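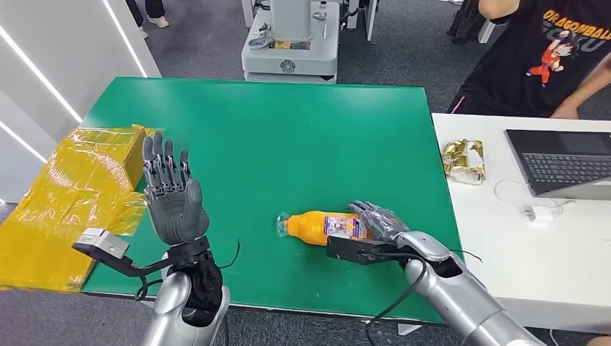

I have now been on hold with the Greenwood water department for 114 minutes, so I'm going to tell you all about my bill. Get a snack.

In January we paid the usual. This month they say we used enough water to fill a small lake and would like $183 for it. There are two of us. One of us, Amber, takes showers so short I've wondered if she just walks past the tub.

First call, I got a very nice man who asked if we had recently put in a pool. I looked out the window to check. No pool.

He asked if we could have put in a pool and forgotten. I said I'd ask my sister.

Amber says no pool.

Second call, they told me to do the dye test. You put food coloring in the toilet tank, wait, and see if the color shows up in the bowl. We only had red. Please warn your guests before you do this. Sorry again, Lacey.

Toilet passed, by the way. Lacey did not come back for dessert.

Then I went out to read the meter myself. It lives in a hole by the sidewalk under a lid that weighs as much as a calf, along with 3 spiders and a lot of mud. Everything in the house was off and the little dial wasn't moving at all. So no leak that I could find.

But the number on the meter is LOWER than the number on the bill. By a lot. According to the city I've used water from the future.

Gobnait Hayes two doors down got a tiny bill this month and has been telling the whole street it's her new dishwasher. Gobnait, I have some questions about your dishwasher.

Hold music update – it's the same flute song, but there's a click in the middle now that makes you think a person picked up. I've said "hi, yes, hello" to that click more times than I'd like to share.

A PERSON. Brb

OK. Her name wasn't given, but she was eating chips and I trust her completely. Someone is coming out to reread both meters "in the next few weeks." I still have to pay the $183 while we wait.

Gobnait just waved at me from her sprinkler.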